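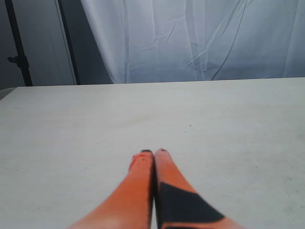 Light grey tabletop, pale curtain behind.

Portela Hall Comic and Print Fair
Pre-opening inspection, artists' alley and main floor
Inspector: Randa Moussa
Date: September 30, 2020

1. Fire exits clear and unlocked
Pass, second attempt. A cardboard wizard had been parked across the east door. He has been moved to the foyer, where he can welcome people.

2. Aisle widths
Fail at row 9. The Kevano stand has grown a spinning rack since the floor plan was agreed. Marisol Montoya to speak to them before doors.

3. Print racks and grid walls secured
Pass with comment. All 54 racks pushed and wobbled by hand. Two needed extra ties. Cable ties are approved; washi tape, however pretty, is a decoration.

4. Table legs locked
Pass.

5. Electrical leads taped down and tested
Part pass. Ferico's light box has no test sticker. The exhibitor says it has "always been fine" — noted, unplugged.

6. Hanging banners
Pass. The Fosto banner is hung from the proper points this year. In May it was hung from optimism.

7. Costume props
Desk ready. Foam and card are fine, metal edges are not. Anything that needs its own doorway goes in by the loading bay.

8. Floor loading and numbers
Limit is 1107 people including exhibitors. Clickers at both doors, batteries checked.

9. First aid point
Staffed and signed. Plasters restocked, as paper cuts remain the leading injury at this event.

Outstanding: items 2 and 5. Recheck both before the public comes in, and initial here: ______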